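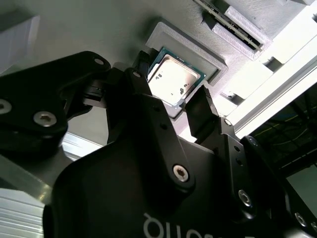

Machine time

At Plillholm Technical College, a student club is teaching an industrial arm to put a desktop computer together, one part at a time

The task list on the whiteboard has been rewritten so often that the older versions show through. The current one reads: processor, memory, cable. Everything else involved in assembling a desktop computer has been struck out or moved to next year.

The Plillholm Automation Club was founded in 1987 to build line-following buggies. Its members now come mostly from the second and third years of the mechatronics diploma, with a few from computing. For the past two semesters its main effort has gone into an entry for the Gamthorpe Assembly Challenge, an inter-college competition in which a robot must carry out a series of insertion and removal operations on ordinary PC hardware. Teams choose their own arm, gripper and software. The organisers specify the parts, the tolerances on where those parts may be placed, and the time allowed.

The time allowed is 192 seconds. It was chosen, according to the rules booklet, to be comfortable for a person and uncomfortable for a machine.

Why a processor is difficult

A processor is a square, thin, rigid object with a flat metal lid. Gripped across opposite edges it is an easy pick. The difficulty lies in what follows. The part has to arrive over its socket at the correct rotation, parallel to the board, and be released without being dragged sideways. An error that would pass unnoticed with a wooden block is enough to leave the chip sitting on the lip of the socket.

The club's first approach was to treat the whole operation as a positioning problem. Members measured the holder, measured the socket, taught the arm both poses and replayed the motion. On a freshly calibrated cell this worked well. It stopped working whenever the case was moved, which the competition rules guarantee will happen: the judges shift and rotate the chassis between runs.

The second approach, and the one the club has kept, splits the motion into a coarse move and a fine move. The coarse move brings the gripper to a point above the target using a fixed view of the whole cell. The fine move is run from a close view at the wrist, with small corrections made continuously until contact. Contact is detected from the arm's own force estimate, with the threshold set low and the final approach slow.

The fine move is learned from demonstration. A student guides the arm through the operation by hand, the joint positions and video are logged, and a model is trained to reproduce the corrections. The club's current set for the processor task stands at 40 demonstrations for each chassis position. Members would like more, but the lab is shared with two teaching units and demonstrations take patience. A tired operator produces hesitant motion, and the model learns the hesitation as faithfully as anything else. Logs recorded late in the evening are now reviewed before they are added to the training set.

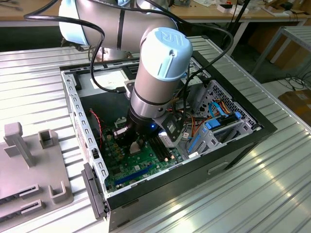
The arm at work over an open case in the Plillholm cell. A grey plastic fixture stands on the bench to the left.

Printed parts

Much of the club's workshop time goes into fixtures. Competition parts have to be presented to the robot in a repeatable way, and commercial trays for loose computer components are expensive and rarely the right shape. The students print their own. A processor holder is a raised rectangular rim, bevelled so that a part set down slightly off centre slides into place, with enough clearance for fingertips at the gripping edges.

The holder went through several revisions. Early versions had vertical walls and jammed. Later ones had so much draft that the chip could rotate in its seat, and the wrist view would then report an angle the gripper could not match. The present design is a compromise and still needs its inside faces cleaned up with a file after printing, as layer ridges catch on the substrate.

Memory modules brought different problems. A module is long, narrow and best held near its upper edge, so that the contacts stay clear of the fingers. Seating one takes far more force than seating a processor, and the force has to be applied evenly along its length. With a two-finger gripper at the centre of the module, one end tends to go home before the other. The club's answer is a two-stage press: insert to first resistance, release, close the fingers, then push down at each end in turn. It costs time. A single-press version exists in the repository under a branch named Duser, after the café where it was proposed, and has not been merged.

Cell and software

The cell itself is conventional. The arm stands over a bench of grooved aluminium extrusion, which allows fixtures to be bolted down anywhere along the grooves and moved again without drilling. Positions that matter are marked with tape. A Rahimi grant for student equipment, awarded last September, paid for the gripper and a replacement controller cable. The donor computers come from the college's own asset disposal programme.

Software is divided into 3 layers. The lowest handles motion and safety limits and is changed only by members who have completed the college's robot induction. The middle layer runs the learned models. The top layer is a plain state machine that decides which operation comes next, when to retry and when to give up. Giving up has turned out to be worth programming properly. Under Gamthorpe rules a part left in its holder scores zero, while a part dropped inside the chassis attracts a penalty and can block every operation after it.

Retries are limited to two per part. After a failed insertion the arm backs off vertically, returns the part to its holder and starts again from the coarse move. An earlier version retried from the point of failure, and tended to repeat the same error from the same wrong position.

Assessment

Participation carries credit in the diploma's project unit, though the club's result does not affect the grade. Students are marked on a logbook, a design report and a fault analysis. The fault analysis is generally the hardest of these to write. Each student selects one failure from the logs and traces it to a cause, with evidence. Lighting is a frequent subject: the lab's windows face the cell, and a processor lid reflects strongly when the sun is low. Models trained on morning data performed noticeably worse in the afternoon until both were represented in the set. Blinds have been requested.

The cable task remains the weakest of the three. A flexible part does not stay where it was last seen, and the connector at its end can face any direction. The club plans to attempt it at the competition only if the processor and memory have been placed with time in hand.

The regional round is on 22/06/2019 in the main hall at Gamthorpe. Doors open to the public after the calibration period, and each team has two scored runs, with the better one counted.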